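Mahlet Gidey
August, posted Saturday

Okay, a thread, because I have spent the whole day on this and I am too happy to keep it to myself! We're collecting examples for the next version of Gukik, our tidy-up model, and today was living room day at the Bemanthorpe house.

If you're new here: Gukik learns by copying. A person guides the arm through a small chore, we record what the arm's cameras saw and how the joints moved, and that's one episode. Do it again with everything nudged a little. Then again. The model never gets a rule about what a towel is, it just gets a big pile of people moving towels.

The pile stood at 1291 episodes this morning, and nearly all of them came from one very plain workbench. So of course the model is a genius at that workbench and pretty lost anywhere else. Hence the house, with a real couch and real daylight coming in sideways.
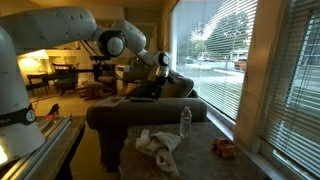
Shiferaw wanted to know whether it wouldn't be easier to make all of this in simulation and skip the furniture moving.

Fair question, and we do use sim for checking that the arm can reach things! But cloth is where it falls down for us. Our simulated towel folds like a sheet of rubber, and a model trained on it grabs at creases that a real towel doesn't have. I'd love to be wrong about this in a year.

Also, sim never surprises me in a useful way. I would not have thought to put a toy car by a window with the sun behind it, and then you're in somebody's living room and there's a toy car, so in it goes.

Target for this round is 500 new episodes across four chores: hand over the remote, move the bottle, pick up the cloth, put the small thing back where it lives. (The last one is deliberately vague. The people guiding the arm decide what "where it lives" means and write it down in a sentence.)

Those sentences turned out to be my favorite part. Same chore, and you get "remote to the arm of the couch" from one person and "park the clicker where I can reach it" from the next. We keep both. We keep the typos too, since people at home are going to make typos.

A bit about remotes, which I now have strong feelings about. They're thin, they're slippery, and they like to sink into cushions. Coming straight down with the fingers works on a bench, but on soft stuff you push the thing deeper before you ever get hold of it. 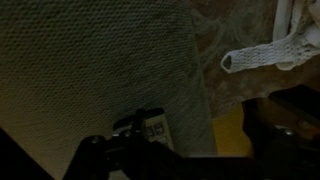 So we've started recording different ways in. Tilt the wrist and take it by the short end. Slide it to a firmer spot first, then lift. Squeeze the cushion a little and let the remote come up to you, which one of our regulars worked out on her own and which I would never have come up with!

I asked everyone to keep their fumbles in, too. If you miss, back up and fix it, and leave the recording running. Our early set was all perfect first-try grabs, and the model trained on it had no clue what to do after a miss. It would close on air and carry the air very carefully to the other side of the table.

What we do throw out: episodes where a camera froze, episodes where somebody bumped the rig, and anything where the sentence doesn't match what the arm did. That last kind is sneaky. The motion looks lovely and the label says "bottle" and there is no bottle anywhere.

Someone asked how much the lighting matters. So, so much. The wrist view changes with every tilt, and the arm makes its own shadows wherever it goes.

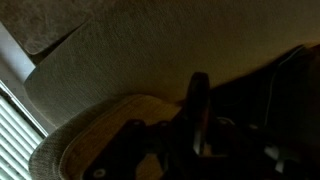 I used to try to get rid of shadows. At the bench we had soft lamps all over and every recording looked the same, and I was proud of that for a good long while. Now I want the model to see the awkward stuff. In the wrist shot just above, the blinds are bright on one side while the gripper is close to black on the other, and a little white screw head is one of the few parts of it you can pick out. A model that has only seen soft lamps has no idea what to make of that, so today we left the windows alone and let the light do what it liked.

Small practical thing I'm pleased with: we shuffle the chores. We used to do every bottle episode in one go, then every cloth episode, and the light drifted along with them. The model happily learned that late light means cloth. Took me a week to spot it. Now the chore comes up on a tablet in random order and the person guiding just rolls with it.

And between episodes you move at least one thing you're not using. Scoot the bottle, flop the cloth over. Takes a few seconds and it stops the model from leaning on a bottle being in the same place forever.

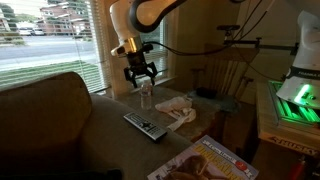 Count at 5 p.m.: 296 episodes kept. More than half of the target in one day, and my hands are tired in a way I didn't know hands could be.

Guiding an arm all day is real work, by the way. We swap every 20 minutes, and you can see it in the recordings when somebody goes past that. The paths get wobbly, the pauses get longer. A few tired episodes are fine to have, but I don't want a tired robot.

Next up is Kevwood, which is an apartment with a much smaller living room. I'm holding all of the Kevwood recordings out of training. Gukik won't see one second of them until test time, so we'll find out if today taught it anything about living rooms in general or only about this one.

My guess, so you can all hold me to it: bottle good, remote okay, cloth a mess. Cloth is always a mess and I love it.

For the two people who asked about sharing the data: yes, I want to! First I have to go through every episode and make sure nothing private from the house ended up in view. It's slow going, and I'm doing it myself with a big pot of tea.

Off to back up the drives (twice). Send me your weird remote-grabbing tricks in the replies, I will try every one of them at Kevwood.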